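Chapter 7
Keeping Food Cold on the Way

Most food spoilage in a small food business does not happen in the kitchen or in the store. It happens in between, while the food is on a dock, in a van, or in a customer's car. This chapter covers that stretch of the trip.

The term cold chain refers to all the steps that keep a food at a safe temperature from the time it is packed until it is eaten. A break in any step counts as a break in the chain. Putting warm milk back in a refrigerator cools it down again, but it does not undo the bacterial growth that took place while the milk was warm.

We will follow two cases. The first is Nolta, a dairy that delivers to 534 homes in and near the town of Avelthorpe. Its drivers start at 4 a.m., and in August the last stops are made after the day has already turned hot. The second is the Woloncombe school lunch program, which sends out over 3,000 meals a day from one central kitchen. The two have different budgets and different equipment, but they lose heat and gain heat in the same three ways: conduction, convection, and radiation.

Section 7.1 reviews these three kinds of heat transfer. Section 7.2 compares refrigerated trucks, hard coolers, and soft insulated bags. Section 7.3 shows how to work out the amount of ice needed for a given load and travel time. The problems at the end of the chapter use a load of 100 pounds unless another figure is given.

Before you begin, review the table of specific heats in Chapter 4.

Key terms: cold chain, conduction, convection, radiation, insulation, holding time 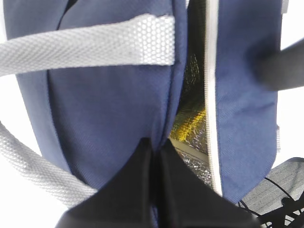 Figure 7.1 Fabric bag with a shiny insulated lining.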